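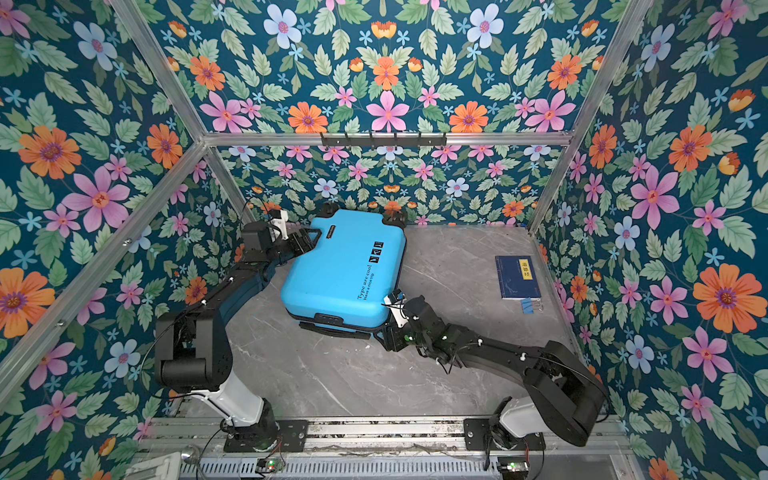 Tapsell Gallery to Show Early Drawings by Yavuz Yurt

LERKTHORPE, January 20, 2020 - Tapsell Gallery will open an exhibition of early work by the painter and printmaker Yavuz Yurt next month. "Gristutwood" brings together 41 drawings and 2 large canvases, most of them made while Yurt was living above a print shop and selling work on the street.

The drawings are in ink and wax crayon on ledger paper. Many carry lists of street names and prices, written over and crossed out. They were kept by the printmaker Kristóf Kelemen, who shared the studio and has lent the full set.

"Yavuz drew every night, and he drew fast," said curator Parvathi D'Souza. "The later paintings are well known here. The drawings they came from have never been hung together."

A catalog with an essay by Carleen McPhee will be printed in an edition of 1,333 copies.

The show runs through June. Admission is free. The gallery is closed on Mondays.

Press contact: Lorraine Tamihana, Tapsell Gallery, Lerkthorpe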